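Mendurwood Site Services: Automation Working Group, minutes
30 January 2024
Minutes taken by Keith Staniforth

Chair: Darren Birkett

1. Arm in the Grelport kitchen

The arm remains limited to work at the counter, beside the kettle and the induction cooktop. Birkett reported 25 runs since the last meeting, 2 of them stopped by hand. Staff may stop a run at any time and need not give a reason. 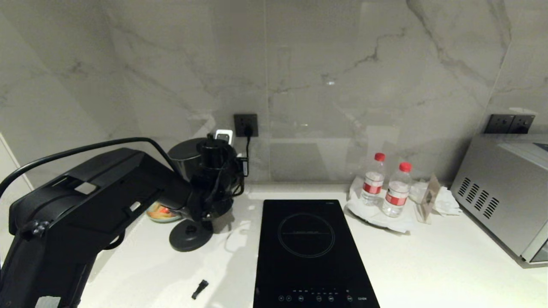

2. Kitchen duties

The morning kitchen post keeps its present hours until June. Filling and emptying the kettle stay with staff. Wainwright asked for these to be written into the job sheet as manual tasks; agreed. Stopping a run counts as paid time.

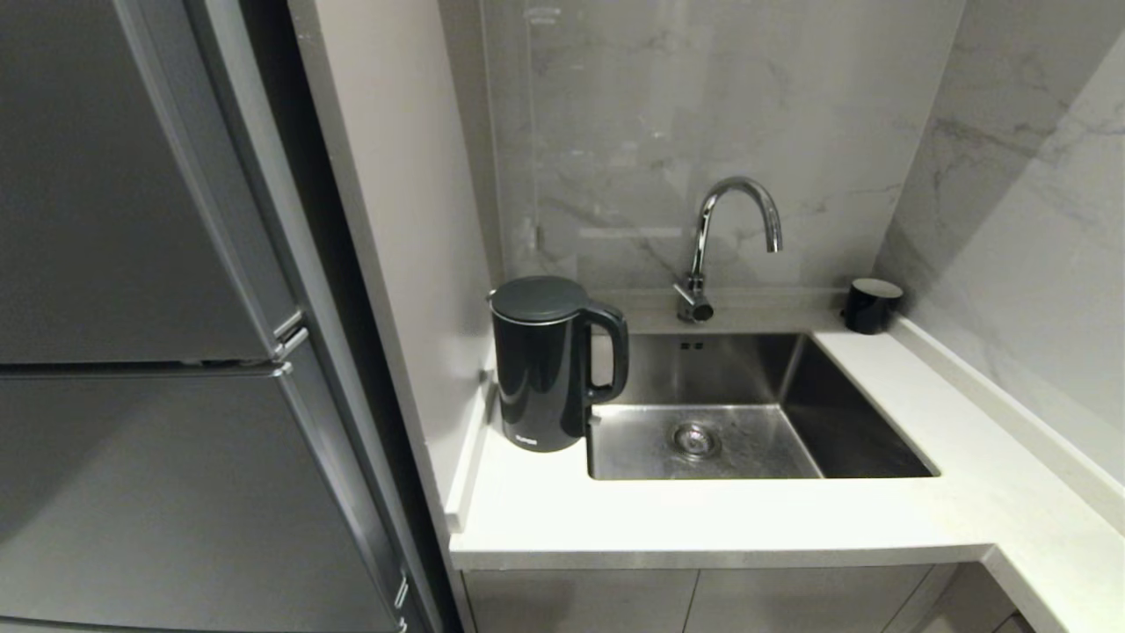 Training was the longest item. Kitchen staff want to learn fault clearing as well as the stop procedure, and Birkett agreed to a session for each shift. The layout sheet must cover the sink corner too: with the kettle right beside the basin, its handle reaches over the edge of the sink, and the arm's stored positions take no account of that. Staniforth to mark a standing place for the kettle.

3. Counter items

Wainwright said wiping down takes longer with the arm in place. Bottles, napkins and cards are to be listed on the layout sheet so that both shifts leave them alike.

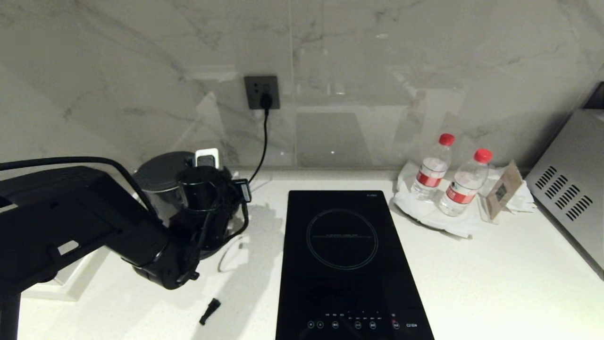 The list will go up by the door, and changes to it need the agreement of the shift on duty. Spending on markers and signs is capped at 500.

Comments

Vurnetau: Does the fault session apply to night cover?

K. Staniforth: Yes, same content.

Wainwright: Item 2 should say "job sheet and rota".

Contact: Mendurwood Site Services | © Mendurwood | Back to top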